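Two hundred demonstrations and a tumbler

I said in September that I would stop writing about robot teaching until I had done some of it myself. I have now done some of it. My opinion has moved a little, and in a direction that will please neither of the people who wrote to me last time.

The short version of the pitch, for anyone who missed the earlier post: you don't program the arm. You show it. You pick up a gripper with a camera on it, you do the chore the way you would do it anyway, and the recordings go off to be trained on. Or you sit at a desk and drive the real arm with a pair of controllers. Either way the claim is that any person who can put a cup in a dish rack can teach a machine to put a cup in a dish rack. Rekadum has a slide that says this almost word for word. Satura has the same slide in a different color.

I spent four afternoons at the Fornitz workshop, where Soon-im Jeon was kind enough to let me hold things. She knew what I'd written and she let me in anyway. She gave me a gripper, a table, and a list of tasks that started with "cup to rack." My target was 200 demonstrations. She thought a person new to it could do that in an afternoon. It took me two and a bit.

The first thing I learned is that I don't know how I pick up a cup. I have been doing it for five decades with a hand that has a palm. Take away the palm, the ring finger, the little finger and all feeling in the fingertips, and leave me two flat pads that open and close when I squeeze a trigger, and I become a very cautious man. I went in too high and pinched near the lid. I went in too low and bumped the base. After the first 30 minutes I had a way that worked, and from then on I used it every time, which Soon-im told me was a problem.

She wanted variety. Come in from the left, come in from the right, start farther back, start with the cup somewhere else. Fine. But then she also wanted me to be consistent, meaning no dithering, no changing my mind halfway, no little pause to look at the rack. I asked how a person is supposed to be both. She said you get a feel for it. I believe her, and I would point out that "you get a feel for it" is a description of a skill, and the slide says there is no skill.

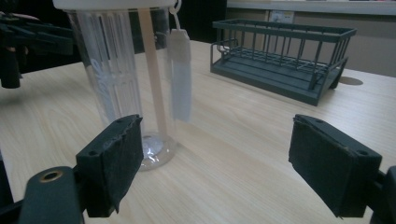 Clear plastic deserves a paragraph of its own. Every vendor demo I have been sent uses something solid and brightly colored, a red mug or a yellow sponge, and I had put that down to taste. Then I watched some of my own recordings played back. I knew perfectly well where the cup was, having just picked it up, and there were moments on the screen when I had to hunt for the side of it against the table. Maybe the training sorts that out. Soon-im thinks it mostly does with enough examples. How many is enough? She laughed and said it depends on the cup.

Dirk Van Dijk, who sits at the next bench and does the driving-by-remote version, thinks the hand-held method is a shortcut that people will regret. His argument goes like this. When I carry the gripper around, my arm is doing the reaching, and my arm can get into places the robot's arm can't. So some of what I teach can't be copied. When he drives the robot directly, everything he records is by definition something the robot can do, because it just did it. That seems right to me. It is also painfully slow. I tried his setup for an hour and moved a bowl. One bowl! There's a delay you stop noticing after a while, he says, but I didn't get to the end of that while.

Mahtab Sharifi runs the training side and doesn't care much for either argument. What she cares about is throwing things out. Of the 835 cup recordings the workshop had on file before I arrived, she had kept 400. I asked what was wrong with the rest and got a long answer. In some, the tracking had lost its place. In others the person had fumbled and recovered, and whether a recovery is good teaching or bad teaching is apparently something people fall out over. A fair number were simply boring, she said, the same reach over and over, and she had thinned them. I thought of my one reliable method and kept quiet.

Of my own 200, she kept 72.

I would like to see that number on a slide. If I'm a fair sample of "any person," then any person can expect to have well over half their work binned by somebody with a doctorate who has to look through it. The cost hasn't gone away. It has moved from the programmer to the people holding the grippers and then to Mahtab's evenings, and the first group is paid a good deal less than a programmer. Myung-ja Kwak did this work by the hour at another company before she came to Fornitz. She told me her wrist hurt by lunch most days, and that the count on the wall was the only thing anyone upstairs ever asked about. Her old boss counted everything recorded, kept or not.

Now for the part where I have to be fair. They loaded a policy on the arm on my last afternoon, trained on the kept recordings, mine included. I asked for ten tries with the cup placed by me, wherever I liked on the table. It got seven into the rack. One of the seven was a cup I had put down at a mean angle right beside the rack, and the arm backed off, came around, and took it from a side I don't remember anyone teaching it. I had a remark ready and didn't use it.

Of the three misses, two were drops. The third is the one I keep thinking about. The gripper closed on nothing, a couple of inches short, and then the arm carried the nothing over to the rack, lowered it carefully, opened up, and went home. It had the whole motion right. I've heard this explained as a data problem, to be fixed with more demonstrations of missing and trying again. Could be. Soon-im has put it on the list, and somebody will have to stand there and miss on purpose a few hundred times, well enough that Mahtab keeps it.

So am I converted? No. I went in thinking it didn't work, and I came out thinking it works about as well as a tired teenager in one kitchen, after a lot of labor that gets left out of the price. That's more than I expected. It is a long way from what Rekadum is selling to care homes, and when I asked them how many recordings sit behind their own dish demo, and how many were thrown away, I got a link to the slide.

Myung-ja Han wrote after the last post to say I should try the folding tasks before judging anything, cups being the easy end of it. Soon-im says I can come back for towels. I've seen the towel recordings. I'm going to rest my wrist first.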